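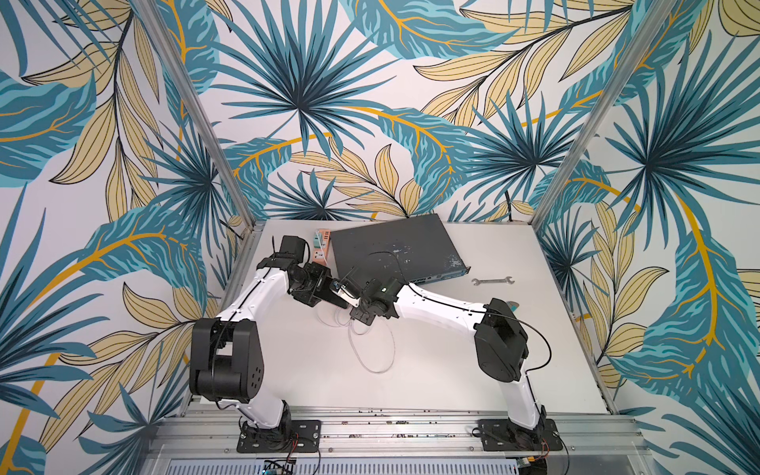 Day Trips from Skelimmont: A Study of Visitor Information for the Pusel Valley

Introduction
This project looks at the information given to people who visit the Pusel valley for a day, using the town of Skelimmont as a base. Most of these visitors come for the walk over the Brato pass or for the boat down the river to Lukumay. Before starting, we collected the printed leaflets that were on offer in the town. Several of them had covers that could have been for any warm country. One used a pattern very close to a leaf wallpaper with teal and dark-blue fan palms and yellow-veined leaves on white, although no palms grow in the valley and the hills are mostly grass and pine. We wanted to find out whether visitors get the practical facts they need, such as boat times, path conditions and where to buy food, and what could be improved at low cost.

Background
Skelimmont lies at the upper end of the valley, where the railway stops. The river Pusel runs from there to Lukumay, which has a landing stage, a small church museum and a market on Wednesday mornings. The Brato pass is at 814 metres and is the highest point on the marked footpath between the two places. The path was first marked in 2000. Before then walkers used the cart road on the north side, which is still shown as the main route on some of the older maps.

The boat runs from spring until the end of September. It takes walkers one way only, so a person who walks to Lukumay must come back by bus, and a person who takes the boat down must either walk back over the pass or use the same bus. This caused more trouble for visitors than anything else we asked about.

Method
We worked in June. A short questionnaire was handed out at the railway station, at the landing stage in Lukumay and at the hut below the pass. We received 197 completed forms. The form had five questions:

1. How did you plan your trip today?
2. Did you know the time of the last bus before you set out?
3. Which leaflet, map or website did you use?
4. Was anything you read wrong or out of date?
5. What did you look for and not find?

We also walked the route ourselves in both directions and compared what we saw with the leaflets. On the second walk we carried only the free town map, to see whether it was enough. It was enough as far as the hut. After the hut the map shows a single path, but on the ground there are two, and the left one ends at a quarry gate.

Findings
Most people had planned the trip the evening before, or on the train. Walkers usually had a paper map with them. Boat passengers mostly did not, and relied on their phones or on asking at the ticket window. Signal is poor between the hut and the first houses of Lukumay, so anyone who had not saved the bus times could not look them up on the way. A few people wrote that their battery had run down by the time they reached the landing stage, where there is no public socket.

The bus times were the most common mistake in print. Two leaflets gave the summer timetable without saying so, and one gave a stop that has been moved to the other side of the bridge. Prices for the boat were correct everywhere except on the board at the station, which had been partly covered by a poster for a concert.

Answers to the last question were mixed. People wanted to know about toilets, drinking water and whether dogs can go on the boat (they can, on a lead). Several asked for a plain description of how steep the path is. The leaflets call it "suitable for all", and the stretch under the pass is not suitable for a pushchair.

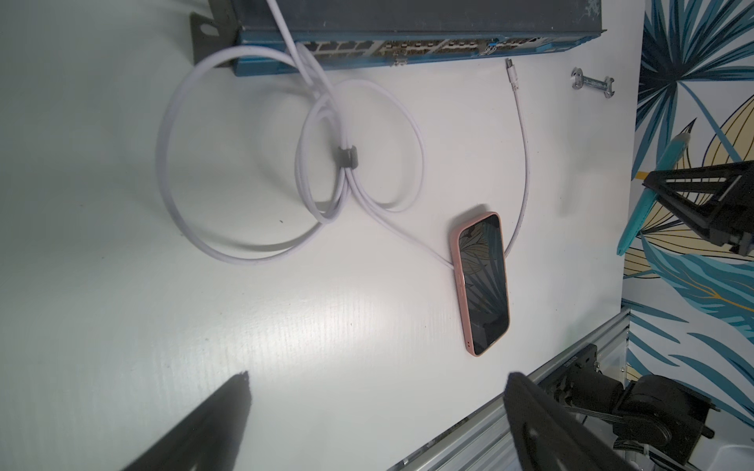 Recommendations
The last bus should be printed on the front of every leaflet and on the boat ticket. This would need no new design work, only a line of text.

A signpost is needed where the path divides above the hut. The town map should show both branches and mark the quarry gate.

The café at the landing stage could offer charging for phones. We asked there and were told it would be possible at the tables by the wall, but that customers would have to bring their own cables.

The words "suitable for all" should be replaced with a short note on the steep section, the surface and the usual walking time in each direction.

Limits of the study
We only collected forms in June, when the weather was dry. Visitors in autumn may have different problems, mainly with mud on the Lukumay side. The form was in English and the local language only, and some coach visitors handed it back blank. We did not collect any forms on the bus itself, as the driver asked us not to.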